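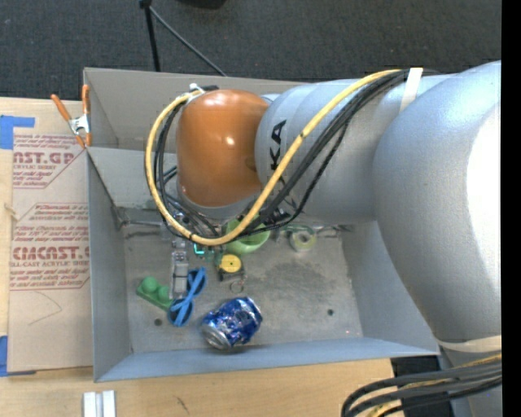 Gray cardboard bin, shallow kind

How I Sort a Junk Drawer Into Shallow Bins

I've been asked twice this month how I keep my kitchen drawers from turning into soup, so I'm finally writing it down. It takes me one evening per drawer, usually a Friday after dinner with the radio on. You don't need to buy anything fancy. You need a few shallow bins, a marker, masking tape and a table you can take over for a couple of hours.

Step 1. Dump it all out

Yes, all of it. I used to pick through the drawer with everything still inside, and I'd end up moving the same dead batteries from left to right. Pull the drawer, tip it onto an old sheet, wipe the inside and leave it empty for now (mine had a layer of sesame seeds, don't ask).

Step 2. Make 4 piles

Mine are: use every week, use sometimes, belongs in another room, trash. Go fast. If you catch yourself reading the manual for a blender you gave away, put it down! The "another room" pile goes straight into a grocery bag and you don't walk it anywhere until you're done. I once left to return a screwdriver and came back 40 minutes later having cleaned the hall closet.

Step 3. Pick your bins

Shallow beats deep every time. In a deep bin the small stuff sinks and you're back to digging. I like sides low enough that I can slide my whole hand in flat. Cut-down cereal boxes work great, and so do shoebox lids. My friend Aaliyah Li swears by the Rolorow trays and they are nice, but I've had the same cardboard ones for 2 years and they're fine.

Measure the drawer before you cut anything. Inside width, inside depth, and the height with the drawer closed – that last one is where I messed up my first try, and the tape dispenser jammed against the counter.

Step 4. Load and label

Weekly stuff goes at the front. Scissors, tape, pens that write (test them!), the good flashlight. Sometimes stuff goes behind it. I put a strip of masking tape on the front lip of each bin and write one or two words on it, like "string" or "birthday." Skip "misc." I had a misc bin and it ate the drawer by May.

Step 5. Stop the sliding

Cardboard bins scoot around when you yank the drawer. A loop of tape under each one does it, or a scrap of shelf liner if you have some.

Leave one bin empty if there's room. Something always shows up the next day, in my case a bag of picture hooks and three keys I still can't match to a door.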